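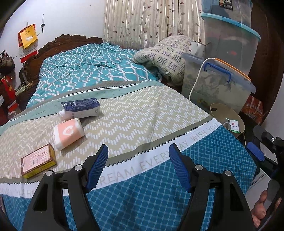
February, bench notes, textile room

Wash fastness, printed cotton bedding, second round

Carried on with the Seltier cloth from where the last entry stops. All pieces cut from the same length, warp direction marked with a notch in the left corner. Hemmed edges left off this time. In the first round the hems held water and the corners dried darker, and I could not tell what was dye and what was tide mark.

Set-up:
Cloth: plain weave cotton, pigment print on one face, weight as stated on the roll ticket. Not checked.
Adjacent fabric: undyed cotton on one side, multifibre strip on the other, stitched along one short edge only.
Detergent: the standard powder without brightener, new tub. Old tub had caked and has been thrown out.
Bath: 40 degrees, then 60 for the second set. Steel balls in the 60 set only.
Machine: the small Fontana, with the replacement lid seal.

Ran 12 pieces in all, half at each temperature. Rinsed twice in cold tap water, squeezed by hand, opened out and hung by the stitched edge. Dried away from the radiator. Graded the next morning against the grey scale at the north window, then again in the light box. The two gradings agree except for the navy, which I put half a grade lower in the box. Box figure goes in the book.

Results, 40 degrees:
Navy: change in shade 4, staining on cotton 4, staining on nylon 3-4.
Green: change 4-5, staining 4-5 throughout.
Beige: no change I could see. Staining 5.
Black outline: change 4, slight greying of the white next to it.

Results, 60 degrees:
Navy: change 3, staining on cotton 3-4, staining on nylon 3. Face slightly hairy.
Green: change 4.
Beige: 4-5.
Black outline: change 3, edges soft under the glass. Fine lines suffer more than solid areas of the same colour.

The last point needs following up. On a solid patch the loss is spread evenly and the eye forgives it. On a narrow line the same loss takes the edge away and the pattern looks out of register. Grading the patch alone would pass a cloth that looks worn after a few washes. I suggest we add a line sample to the sheet, with its own column, and write down the line width each time.

Rub test

Dry and wet, ten strokes, both directions. Dry rub fine on everything. Wet rub on the navy came out at 2-3, worse than the wash result would lead one to expect. Evaristo Ferraro thinks the binder is under-cured and wants a piece baked for a further three minutes at 150 and rubbed again. Agreed. Piece is cut and in the envelope marked E, second drawer.

If baking lifts the wet rub by a full grade, the fault is at the printer's end and the recipe can stay as it is. If it makes no difference, look at the binder quantity. Do not change both at once. We did that with the Ekard cloth and ended up with a good result and no idea where it came from.

Shrinkage

Marks at 200 mm before washing, measured after drying flat and again after a light press. At 60 degrees, warp down 4.5 per cent, weft down 1.5. At 40 degrees, warp 3, weft 1. The press brought back very little. For a fitted sheet the warp figure at 60 is too high unless the maker cuts long. For a flat sheet it would pass with most buyers, though the repeat pulls visibly short against an unwashed piece laid next to it.

One of the 60 pieces came up skewed. Checked the cut and it was off grain by a few threads, my fault. Left out of the average and kept for reference.

Other

Light box hours now at 278. Tubes are due for changing at 300, so order them before the next batch.

The Flallusora softener samples have arrived and are on the shelf under the sink. No data sheet with them. Not to be used until it turns up.

Water hardness strip read slightly higher than last month. Could account for some of the dullness in the green. Next run, do one piece in demineralised water as a check.

To do:
Bake and re-rub piece E.
Line sample, narrow and wide, navy and black.
Five-cycle wash at 40 on fresh pieces, grading after the first and the fifth.
Tubes.
New multifibre roll, present one has perhaps a metre left.

Stopped at 16.40. Machine drained, lid left open.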